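Codska White Work Table

Wipe-clean top. Flat-packed. Heavier than you remember ordering.

Every workroom has one surface that everything ends up on. You can buy a lovely one and spend your life protecting it, or you can buy the Codska, which is white, flat and rectangular, and has no ambitions beyond that. We have sold it for years and have yet to receive a letter calling it beautiful. We do get a lot of repeat orders.

The top is a single white panel with a low-glare finish, sealed on all four edges. It has no grain to match and no seam for crumbs to live in. Dropped screws show up right away, which will save you some time on your knees. So does everything else you drop, which may be less welcome if you share the room with people who have opinions.

What it's for

Packing, sorting, gluing, bench assembly, cutting with a mat underneath, and the kind of project that was going to take one evening back in October. It sits well against a tiled wall, where the back edge can be pushed up close and spills have nowhere interesting to go. Leave a small gap if you need to run cords down behind it. They will tangle anyway, but out of sight.

We'd put it under a decent overhead light. A white top bounces light back up at whatever you're working on, so small dark parts are easy to pick out, and you may find you can retire that clip-on lamp with the bad neck.
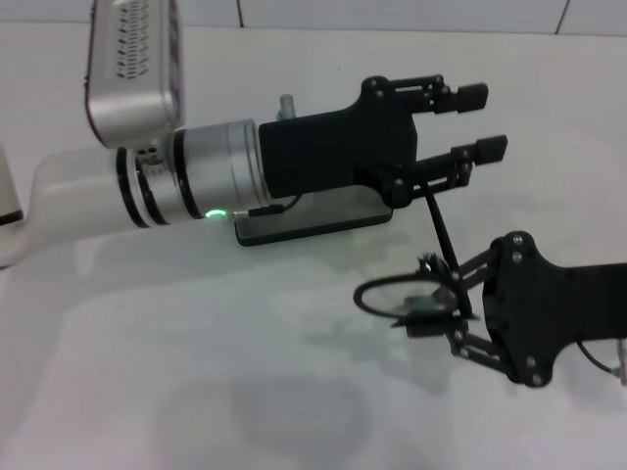
Size and weight limits

Top: 61 by 30 inches
Height: adjustable by 2 inches at the feet
Assembled weight: 75 pounds
Load, spread evenly: 200 pounds
Top color: white
Leg color: white or gray
Tools needed: hex key (in the box), second person (not in the box)

The load figure means evenly spread. It doesn't mean one large thing on one corner, and it doesn't mean you, standing on it to change a bulb. If you plan to bolt or clamp equipment to the edge, order the Blackwood brace kit along with the table. It fits under the top and takes four screws per side. Fitting it later means emptying the table and turning it over, and we have heard from enough customers about how that afternoon went.

Cleaning

Warm water and dish soap, then a dry cloth. Dried glue comes up with a plastic scraper. Permanent marker mostly comes off with rubbing alcohol, and the part that doesn't will become a feature. Please skip scouring pads and anything sold as a miracle.

Hot pans go somewhere else. The finish will put up with a mug of coffee but a soldering iron laid down flat will leave its signature.

Goes with

Otosach under-shelf, for the things you meant to put away
Otosach cable tray, white or gray
Blackwood brace kit
Codska locking casters, set of four (not for use with the brace kit)

Delivery and returns

Ships from our Nokthorpe warehouse in two boxes, which usually travel together. If only one turns up, give it until the next afternoon before calling us. Returns are accepted unassembled and in the original packaging, so open the boxes like a grown-up.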